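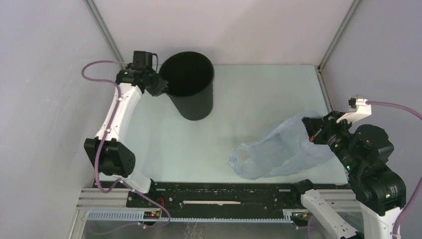

August 17, 2020

Back on the award blanks for the Dekthorpe young leaders night. The order stands at 26 plaques plus 2 spares, walnut with a brass face, and the sponsor wants the names engraved a bit deeper than last year so they show up in photos. Fine by me! I ran the first test plate at the old depth and then again with one extra pass, and the second one looks much nicer (the thin strokes in the script font finally hold together). Scrap goes in a plain black bin like the one on the green tabletop, no liner, so I can tip the brass out cleanly and keep it apart from the paper trash. Please don't mix them, the scrap yard gets grumpy.

Finish notes, mostly for me. The Horkonik lacquer went on smooth on the first two blanks and then got pebbly on the third – I think I was holding the gun too close. Sanded that one back and shot it again after lunch. It looks okay now, but I'd like to see it in daylight before I say so out loud. The Cokier wax is still my favorite on the walnut edges, and there's plenty left in the can.

Name list came over from the Duda Foundation office this morning and it's a bit of a mess. Two honorees have their job titles where the last name should go, and one is in all caps. I've asked for a clean copy and I'm not cutting a single letter until it shows up. We did a rush fix on a misspelled plate last December and I really don't want to do that again.

Budget: 450 set aside for brass and hardware, and the whole job is quoted at 1618 with delivery to the hall. Screws are the one thing I forgot. The short ones in the drawer poke through the back of the thinner blanks, so I need the next size down – brass heads if they have them.

Tomorrow: drill the hanger holes, recut the template for the sponsor logo (the left side sits a hair low), and call the hall to see which door they want us to use.

Filed under: Shop Notes, Awards & Engraving

Search this notebook Go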